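Shared Shop Safety Checklist: Hand-Held Gripper Build
Rendholm workshop, main floor
Checked by: Leena Väisänen
Builder on record: Joni Laitinen
Mar 29, 2018

Marks used: OK, FIX, NO (do not use until changed), N/A. Comments are mine unless a name is given.

1. Gripper, mechanical

1.1 Finger mounts tight, no play at the pivot. OK
Held with a hand wrench. I would still like thread locker on these. The January build had none, and we know how that went.

1.2 Pinch point marked or guarded. FIX
The build sheet says "low force, no guard needed." Low compared to what? There is no measured number anywhere in the sheet. Until I see one, treat it as a thing that closes on fingers.

1.3 Ribbed inner faces free of tears and loose edges. OK

1.4 Fingers open fully when the trigger is let go. FIX
Stuck 2 times out of 38 pulls. Joni says it will wear in. Parts that stick when new tend to stick when old, in my experience. Return spring to be swapped before the next session.

1.5 Housing closed, all screws present. OK

2. Power and cables

2.1 Battery packs charged on the metal tray, with someone in the room. NO
Found one charging on a shelf with the lights off. The Midico charger has an auto shutoff, I am told. I don't accept an auto shutoff as a person.

2.2 Cable strain relief at the grip end. OK

2.3 Cables kept off walking routes. FIX
These things are carried around by people looking at their hands. A thin cable on a pale floor is easy to miss. Clip it to the wearer or run it up the sleeve.

2.4 Fuse fitted and value written on the case. FIX
Fitted, not written.

3. Floor and people

3.1 Walking room between the shelving and the seating. FIX
The floor plan in the binder looks generous. The floor plan has no people on it. With head-mounted gear and backpacks in use, everyone is wider than they think and sees less to the side. I want the chairs moved back before anyone says this area is clear.
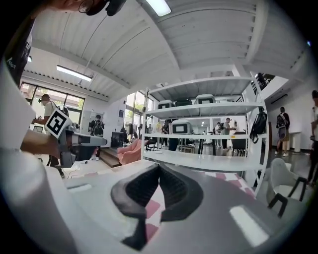

Joni Laitinen wrote in the margin that he has done 80 runs with this setup and the worst result was a bumped elbow, so he would rather see the chairs stay and the number of wearers go down. He also asked for a turn-around rule: stop, look behind you, then turn.

I will take the rule. I won't take 80 runs as proof, as no log was kept for most of them.

3.2 Steps kept free, no one backs toward them with headgear on. FIX
Needs tape on the floor and a spotter. Tape alone gets ignored after a week.

3.3 Bags stored where a strap can't catch a hand or a tool. FIX
Straps hanging from the shelving uprights are at just the right height to snag. Use the hooks by the door.

3.4 Cases on shelves set back from the front edge. OK

3.5 Loose sleeves and drawstrings tucked in. OK
Asked at the start of the session. Ask again after lunch.

4. Markers and headgear

4.1 Marker plates fixed flat, corners not sharp. FIX
Corners need sanding. Square plates at hand height will find somebody's cheek sooner or later.

4.2 Headgear wiped down between wearers. N/A
No wipes in the shop, so no way to check. Order some.

4.3 Wearer can get the headgear off with one hand. OK
Tried it myself, 9 seconds. Too slow for my taste, but the sheet gives no limit.

5. Paperwork

5.1 Parts list matches what is on the bench. FIX
List says Olteo bearings. The bag says Eskola. They may be the same thing in a different bag. Find out.

5.2 Run log filled in on the day. NO
See 3.1.

Result: not passed. Bench work may go on with the battery out. Walking sessions wait for 1.4, 2.1, 3.2 and 5.2. Recheck when Joni has the new spring in.

L.V.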